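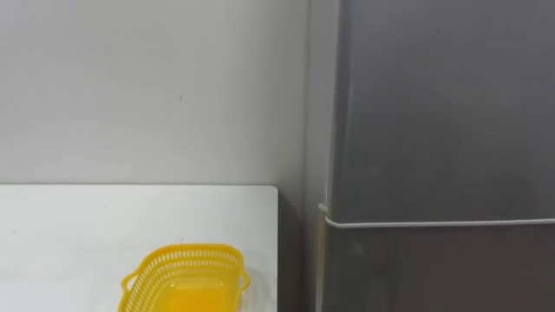

Yellow basket on the white table, refrigerator to the right.

Skustatance open day set – read me first

Hi, and thanks for downloading this! I put the set together after our open day on Thursday, March 10, 2022, when we let people come in and watch the home robot go through its kitchen routine (and, if they were brave, have a turn at the controls). It's a small set and it has some rough spots, so please read at least the "Known problems" part before you train anything on it.

What's in it

455 episodes, 3,686 stills picked out of those episodes, and one text file of instructions per episode. The stills come from the head view only. I wanted to put the wrist views in as well, but two of the cables were swapped for most of the morning and I haven't finished sorting out which side is which.

There are 3 tasks:
fetch – bring the basket over to the table edge
fill – put things from the counter into the basket
fridge – open the door, put one item in, close it again

You'll find plenty of stills like the one at the top, with the basket empty and no arm in view. I left those in on purpose. If you only want frames with the arms showing, filter on arms_visible in index.csv.

How the day went

Banafsheh Ebrahimi ran the floor and I sat at the logging desk with a sandwich I never got to eat. We had 6 slots, each one starting with a demo by one of us and then opening up to visitors. The demo episodes are marked "staff" and the visitor ones "guest". The guest ones are a lot more fun! People go for the basket from all sorts of angles, they stop halfway to ask a question, they change their minds. Blagoje Radulović did the fridge demo in every slot and his episodes are so even that I'd keep them apart from the rest when you split the data. The column for that is operator_group.

Folders

episodes/ – one folder per episode, numbered in the order we recorded them
stills/ – the picked frames, same numbering
text/ – instructions, typed by me, typos included
index.csv – start here

The loader is a plain Python script called zovel.py. It reads index.csv, skips anything marked "hold" and hands you back episodes one at a time. It does not shuffle. I meant to add that and then forgot, so do it yourself for now.

Known problems

– The clock on the logging machine was an hour behind in slot one. I fixed it in index.csv but not inside the episode folders.
– A few fill episodes have the wrong instruction text. If the text says "fridge" and the refrigerator door never moves, trust the video.
– Success labels are my own call from watching playback. Banafsheh went over the fridge ones too and we disagreed now and then; those say "unsure".
– The light changes between slots. I haven't corrected for it.

Privacy

Guests signed a form at the door before driving the robot. Faces and voices are taken out, and so are the names. If you spot a person I missed, write to me and I'll pull the episode that day.

Using it

Free for teaching and research. Please mention Skustatance somewhere, and tell me what you made, I love getting those emails. The next open day is in October, and the wrist views should be in the set by then.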